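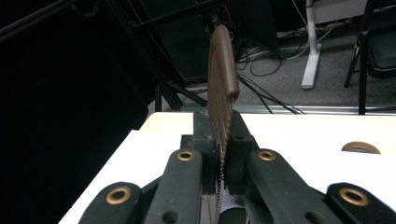
I spent most of February arguing with a number. The number was the gripper opening, and the person I was arguing with it alongside was Panagiotis Dimitriou, who writes the grasp software at Disier and has far more patience than I do.

I'd gone in thinking the hard part of picking things up was the seeing. Find the object, work out which way it's facing, go get it! And sure, that part is hard. But the perception code at Disier was already pretty happy by the time I showed up. You'd get a nice outline on the screen, a nice little arrow showing where the jaws should go, and then the controller would close on something flat and thin and the whole plan would fall apart (sometimes with a clatter).

Flat stuff is mean that way. Grab a ball a little off center and it sort of settles in. Grab a flat thing standing on its edge and a small error in angle becomes a big lean by the time you get to the top. The planner thinks it's holding an upright object. The object has other ideas.

Panagiotis's fix was to stop trusting the plan after the jaws close. His code, which he calls Balleo for reasons he wouldn't share, takes a fresh look once the grip is made, guesses the new tilt, and hands that to the motion planner before anything moves. I asked why it didn't do that from the start. "Because it was slow," he said, and went back to his screen.

It was slow! The first version took 9 seconds to make up its mind, and we drank a lot of coffee in those gaps. He got it down to 2, mostly by throwing away every part of the camera view that wasn't near the fingertips. Cables, chair legs, the table rail, all gone before the math begins. I loved that. I wish I could do it with my desk.

The part I keep thinking about is the replay tool, though. You can scrub through a grasp with the jaw width plotted underneath, and after a few days I could spot a bad one from the wiggle in the line. Panagiotis wants the software to spot it too, and he has three ideas for how. He was halfway through explaining the second when his build finished, so I still don't know the third.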